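Findirley Workshop List — message view
Print this message | E-mail this message

From: Hsin-yi Kuo
Date: 10/9/19
Subject: Re: floor line and cones at Dankwa hall

Dear all,

thank you for the answers to my last message. I put two pictures first and then I reply to the points one by one.
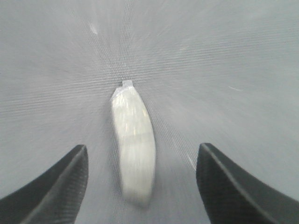
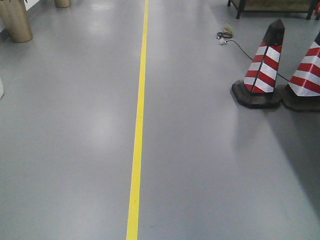
> Is the yellow line meant to stay, or was it only
> for the move in July? And can the cones go back to
> the Nollgate store? We have a booking for 2 of them.

The line stays. It divides the floor in two lanes, and I would like that we keep both lanes free for walking and for the carts. Please do not put boxes on the line, also not for five minutes. I know the left lane looks like a good parking place, but it is not one.

About the cones: I prefer to keep the red and white pair until the new signs from Justell have arrived. If Nollgate needs them earlier, please write to me and I will bring them over myself.

Cables are my other wish. A coiled cable on the floor is easy to miss, and somebody will step on it or pull it along with a cart wheel. There are hooks next to the door — please use them, and leave the tag on so that we know which cable it is.

For cleaning the gray floor, only the mild soap and the flat mop. The coating cost us 2,000 and I do not want to ask for this money a second time. The stronger cleaner in the cupboard is for the stairs.

With kind regards,
Hsin-yi

2 replies | Share (0)
Contact the list owner | Copyright Findirley Workshop List | Back to top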